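Search reviews by keyword or brand
Go
Reviews > Laundry > Drying Racks > Trimo Gotis
Print this page | E-mail this to a friend

Trimo Gotis folding drying rack: three weeks in, I'm keeping it

Our dryer died in the middle of a load of towels, and the repair quote was silly enough that I went looking for a rack instead. I've owned cheap ones before (two of them, both wobbly, both now at the dump) so I was ready to spend a bit more this time. The Gotis was $73 and came in a long flat box that I could carry upstairs by myself.

Setup is nothing. You pull the legs apart, flip up the two wings and push down the little catches until they click. One of mine was stiff and pinched my thumb the first few times, but it has loosened up since. Folded, it slides in behind the bathroom door with room to spare – my old Cabral never fit there and lived in the hallway, where everybody kicked it.

What I love is the spacing! The bars are far enough apart that jeans dry at the waistband, which was always the damp spot on the Cabral. The wings sit at three heights, so I keep one low for socks and the other right up for shirts on hangers. It takes a full load from our washer, plus a couple of bath mats if I'm pushy about it.

Now the grumbles. The rubber feet come off if you drag it, and I've already fished one out from under the tub. The bars are also a bit too thin for sweaters. Mine came up with a crease straight across the chest, so I've gone back to drying those flat on a towel. And the instruction sheet is one tiny drawing with arrows going everywhere (I gave up and just pulled on things).

I nearly bought the Mistance, which has wheels and a pole for hangers and gets raves from 2,643 buyers. A neighbor let me try hers for a weekend. It rolls beautifully, but it's 8 inches wider when it's open and I couldn't get past it to the sink. If you have a real laundry room, go look at that one first.
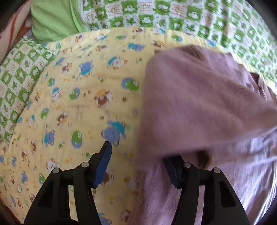
Reviewed by Nii Akolgo | Dec 30, 2022

Bulky stuff is where I'd been most doubtful. Anything padded goes over both wings with the middle left clear, and I turn it once before bed. By breakfast it's usually done, though on rainy days I give it until lunch. Kids' clothes are easy, they go wherever there's a gap.

I do wish Trimo sold spare feet. I wrote to ask and got a polite note saying they might have some in February, so for now I lift the thing when I move it and the loose foot is held on with tape.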